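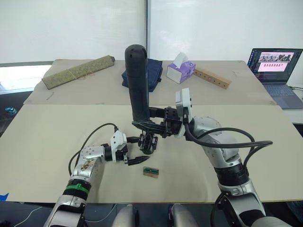
Label stock and the January relabel at Owusu

15th September
By Elikem Darko

The asset register at the Owusu depot holds 3,177 live records. During the spring audit, 615 of those records could not be matched to a physical item by scan alone. The items were on the shelves. Their labels were missing, unreadable, or attached to a part that had been swapped onto another item. Matching them by serial number took the audit team most of two weeks, and the register was closed to new bookings for part of that time.

The depot will relabel its full stock in January. This item sets out the material chosen, the placement rules, and the changes to the number format. Departments that keep their own equipment lists should read the section on numbering before ordering any printed stock.

Material

The current labels are coated paper with a permanent acrylic adhesive. They were bought for cartons and spread to equipment over time. Paper performs well on cardboard and poorly on painted metal that gets wiped down with solvent. The print goes first, usually from one corner, and the adhesive softens after that. On textured plastics the bond is weak from the start and the label lifts at the edges within months.

The replacement is a matte polyester film with a high-tack adhesive, supplied by Pludevier on rolls of two widths. Print is by thermal transfer with a resin ribbon. Wax and wax-resin ribbons will run in the same printer and look identical on the day, but they rub off polyester under a gloved thumb. The ribbon cores at the depot will be marked to prevent a mix-up. Anyone printing at a satellite store should check the core before loading.

We tested three films on a panel of painted steel, bare aluminum, ABS, and powder coat. Each sample was wiped with isopropyl alcohol 10 times a day for 17 days. The chosen film lost no legible characters on any of the four surfaces. One sample on powder coat lifted at a corner. The panel had been cleaned with the same cloth used on the others, and there may have been residue left on it. A second sample on the same surface stayed flat, so the result was noted and the film was accepted.
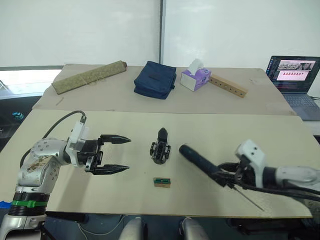 Placement caused more of the unmatched records than print failure did. The old instruction said only that a label should be "visible," and staff read that in different ways. Some labels went on lids, doors, and battery packs, all of which come off. Others went on whichever surface was facing the person with the roll. On jointed equipment the choice is harder, and a label such as the beige one with dark printing on the side of the left arm's upper joint identifies that housing and says nothing by itself about the rest of the assembly. The new rule is that the primary label goes on the part that carries the manufacturer's serial plate, or on the base where there is no plate. A second label with the same number may be added elsewhere for easy reading. It must carry the suffix S, and it is never used for audit.

Curved surfaces

Polyester film is stiffer than paper and has some memory. On a tight curve it will try to straighten, and the short edges lift. On cylinders, turn the label so that its long side runs along the axis. The bar code then bends as little as possible across its width, with the bars crossing the axis like rungs on a ladder. A code wrapped the other way can put its outer bars out of the scanner's line of sight.

For anything too narrow to take the small label lengthwise, use a flag label or a tag on a cable tie. Tags are not allowed on moving parts, near air intakes, or on anything that goes through the washer. Hand tools with bare steel handles will be engraved. The engraving list is with the tool crib and is not part of this order.

Double curves, such as domed covers, will not hold a flat film at any size we stock. Pick a different surface. If there isn't one, record the item as serial-only and note the location of the serial plate in the free-text field.

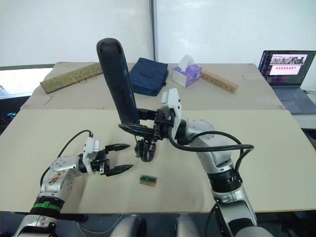

Two arms above a tabletop spread with light cardboard.

Surface preparation

Most early failures on the test panel's predecessors were traced to preparation. The sequence below applies to every item, including new stock straight out of the carton, which often carries a film of mold release or shipping oil.

Remove the old label completely. Warm it with the heat gun on the low setting and peel slowly at a flat angle. Do not scrape painted surfaces with metal blades. Take off any remaining adhesive with citrus remover, then wipe the remover away with isopropyl alcohol on a clean lint-free cloth. Citrus remover leaves an oily layer, and a label applied over it will feel secure and fall off within the week. Let the surface dry for two minutes.

Apply from one short edge and press toward the other with the felt squeegee. Do not lift and reposition. The adhesive reaches most of its strength after a day, and items should stay off the wash line until then. Stores below 50 degrees Fahrenheit should bring equipment into a heated room beforehand. The adhesive will stick at lower temperatures but does not flow into the surface.

Labels should not cover vents, fasteners, warning text, inspection marks, or existing calibration stickers. If the only available flat area has a fastener in it, choose the next best area. A label across a screw head gets cut the first time the cover is opened, and the record is then unmatched again.

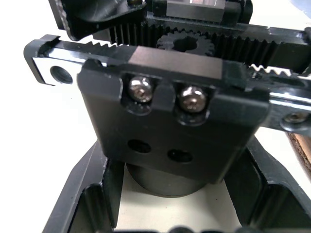 Numbering and records | Aba Addo, Register Desk

The number format changes with the new stock. Existing numbers have a two-letter department code, a year, and a running number. The department code has been the main source of duplicate records. When an item moved between departments it was often given a new number with the new code, and the old record stayed open. The audit found items with three live numbers, one of them with all three labels still attached.

New numbers are six digits plus a check digit and carry no meaning. Department, location, and purchase year are fields in the register and can be changed there without touching the label. The check digit will catch a single mistyped digit and most swapped pairs. Handheld readers running Flullow need the current profile to accept it. Readers on the old profile will show a length error and refuse the scan, and nothing is written to the register when that happens.

Old numbers will be kept as aliases. A search on an old number will return the new record for as long as the alias exists, and there are no plans to retire aliases. Paper service logs do not need to be rewritten. Start using the new number at the next entry and put the old one in brackets once.

Kits are handled differently. The case gets a primary label and a kit record. Each part worth tracking gets its own label and its own record, linked to the kit as a child. Consumables inside the case get nothing. Where a part has been borrowed from one kit to complete another, please move the link in the register before the relabel starts, or tell us and we will move it. Last year's stock list in Flistorari shows the original contents of every kit and is a fair starting point, although it does not include cases bought since.

Export your department list from the register, check it against the shelf, and return it to the desk with corrections marked in the last column. Leave the first column alone, including the blank rows. The import script uses the row position as well as the number, and sorted sheets have to be put back in order by hand.

Rolls will be issued from the depot counter against a signature. Unused labels come back to the counter and will be voided in the register before disposal. Misprints also come back. Requests for flag labels and tags go on the same form, under line four.

Last updated: Sunday, 4:40 p.m.
Shares: 6
Comments: 2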